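The jar that wouldn't let go

I went to see Marisa Messina's kitchen robot project, Wallia, because it had stopped trusting its own hands. Back in January the gripper began squeezing spice jars a touch too hard, and then, one afternoon just after 4, it refused to open at all. It held on for 16 minutes while everyone stood round and waited — quite a long time to stare at a jar!

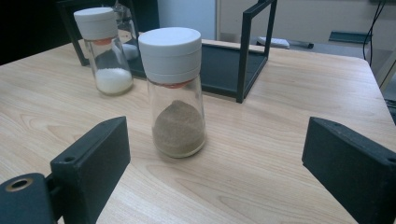 So what made it jam? A tiny position sensor had slipped on its shaft, so the fingers thought they were wider apart than they were.

Finbarr Corrigan found it by reading the log, all 2,491 lines of it, with a cup of tea going cold (his second, he told me). The overload warning had come up nine times that week and been cleared every time. "We'd got used to it," he said, and I rather liked him for owning up.

What bothers me more is the stop button. It cut the power, as it should, but with no power the fingers stayed clamped, and if that had been someone's thumb you'd have wanted a way to get it out. They've since added a manual release, and any overload now ends the run until a person has checked the sensor.
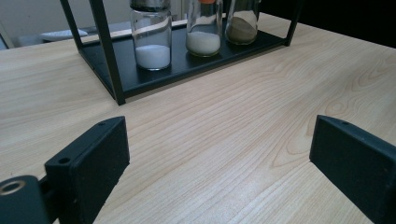
Powders in glass jars on the black rack, with the gripper's fingers in front.

Marisa wants 93 clean runs before she'll let visitors near it again. They were on run nine when I left, and Finbarr was making more tea.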